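Home News Opinion Letters Classifieds Subscribe

We use cookies to remember your settings. By staying on this page you agree. OK / Manage

Keep the Andale branch open on Saturdays

So the county wants to close the Andale branch on Saturdays. Starting in July. To save money, of course. Always to save money.

I've lived in Birkville 18 years and I have read a lot of bad ideas in this paper. This one is near the top.

Who uses a library on a Tuesday at 2pm? Some people, sure. Retired people, parents with babies. Good for them. But if you work at the Cordero plant, or clean offices, or drive the early bus – Saturday is it. Saturday is the library. Take it away and you've taken away the whole thing.

The answer we got at the meeting was Vuser. That's the app. Download Vuser, borrow from your phone, everybody happy. Well I tried it. Wanted a cookbook. There was a hold list, 50 people long. For a cookbook! The branch had it on the shelf and I walked out with it in ten minutes.

And kids dont browse an app. They tap whatever is on top. A kid in front of a real shelf pulls out the wrong book, likes the back of it, sits down on the floor. I watched mine do it for years. Half of what they ended up loving was stuff they grabbed by accident.

The petition had 1323 names last I looked. In a town this size. Around 80 people stood in the hallway at the last meeting becuase the room was full. What else do they need?

Cut something else. Close Monday mornings. Skip the new sign. Ask the people who work there, they know which hours are dead.

Next meeting is at the Andale school gym. Doors at six. Go. Bring your kids, bring the neighbor who never goes to anything. And if you can't go, write – two lines is plenty.
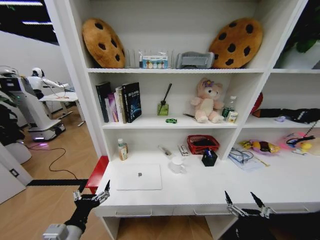 Vol. 18, No. 21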